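Print this page | E-mail this page

Cords, Knots and Restringing: Care of Small Strung Ornaments
Speaker notes, Tamara Pavliuk
Monday, May 5, 2014

Slide 1. Title. Introduce self. Slides were prepared with Ratree Wongsuwan, who did the cord testing at Saithong. Handout is on the side table. Take questions at the end except on terms.

Slide 2. Scope. Talk covers strung ornaments under 80 mm in the longest dimension: pendants, toggles, single beads on a hanging cord, small charms. Does not cover necklaces with graduated beads, which have their own problems with spacing and drape. Does not cover wire.

Slide 3. Where the damage is. The stone usually outlasts the cord by a wide margin. In the Saithong group we logged 106 pieces. Main failures were in the cord at the drill hole, then at the knot, then along the free length. Damage to the stone itself was mostly chipping at the mouth of the hole. Say this slowly, the rest of the talk depends on it.

Slide 4. Cord materials. Silk: strong when new, weakens with light, takes dye well, dye often not fast. Cotton: swells when damp, shrinks back unevenly, holds dirt. Nylon: slides in the knot, needs a heat seal or adhesive, resists rot. Polyester: similar to nylon, stretches less. Most red cord sold by the spool now is nylon or polyester. Do not identify by look. A fiber sample under the microscope takes a few minutes. Burn tests are not acceptable on an original cord, even on a loose end.

Slide 5. Dye transfer. Red is the worst color for this. Test before any damp cleaning: blotter square, one drop of deionized water, glass weight, leave 2 minutes, check the blotter under white light. Repeat with the detergent solution you plan to use. If either square shows color, the piece is dry cleaned only (soft brush, low suction through a screen). Mention the Moltico blotters used in the tests; any unbuffered blotter of the same weight will do.

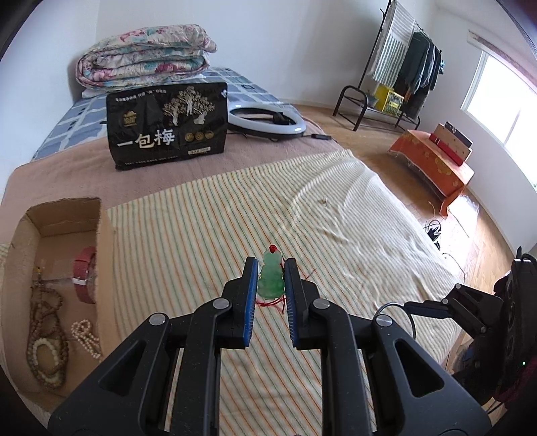 Can an old cord be washed while it is still on the stone?

Only if both blotter squares come back clean and the knot is sound. Water sits inside the drill hole much longer than it does on the surface, and the cord in the hole stays wet after the rest feels dry. Plan on a full day of drying with the piece hung so that the hole drains.

Slide 6. The drill hole. Holes drilled from both ends often meet off center and leave a step inside. The step cuts the cord. Check with a loupe and a fiber light from the far side. Record the smallest diameter, since that sets the cord size. Do not ream the hole to fit a thicker cord. Do not polish the step on an old piece. A short sleeve of thin film around the cord is reversible and has held up well in our trials.

Slide 7. Knots. Record before untying. Draw the front and the back; a photograph does not show which strand passes over inside a tight knot. Decorative knots with the ends tucked in often cannot be retied from the front view alone. If the knot is original and intact, keep it, and carry the load on a second cord. The second cord should be a close color match but plain in construction, so that nobody later takes it for old work.

Slide 8. Load test. Method from the Kunent worksheet, page 4 of the handout. Hang the restrung cord with a dummy weight, 4 times the weight of the ornament, overnight. Check for slip at the knot with a pencil mark made before loading. Any movement past the mark, retie. Never test with the ornament itself.

Slide 9. Adhesives. Keep off the stone. Porous or surface-treated stones will stain, and wax finishes lift in acetone. If a nylon knot has to be locked, place a very small drop inside the knot from a needle tip and let it cure with the stone masked. Comments on the Girudine gel: easy to place, slow to cure, yellowed slightly in the light box by June of last year. We have stopped using it on pale cord.

Slide 10. Storage. Lay flat, cord in a loose curve, no sharp folds. Padded tray, one piece to a cell. Hanging storage looks tidy and puts constant load on the weakest point. Keep colored cords off light-colored lining cloth unless there is a barrier sheet. Polyester film is fine for this.

Slide 11. Records. Minimum entry: weight without cord, hole diameter, cord fiber, cord diameter, knot drawing, blotter result, date restrung. Keep the removed cord in a labeled bag with the piece. Show the blank form. Point out the line for "cord not original," which most people skip.

Slide 12. Open points. No good data yet on waxed cords. No agreed interval for inspection; we use one year for pieces that are handled and longer for pieces in trays. Ratree has the raw test sheets if anyone wants them.

Leave slide 12 up during questions. Collect the knot samples before the break.

Print this page | E-mail this page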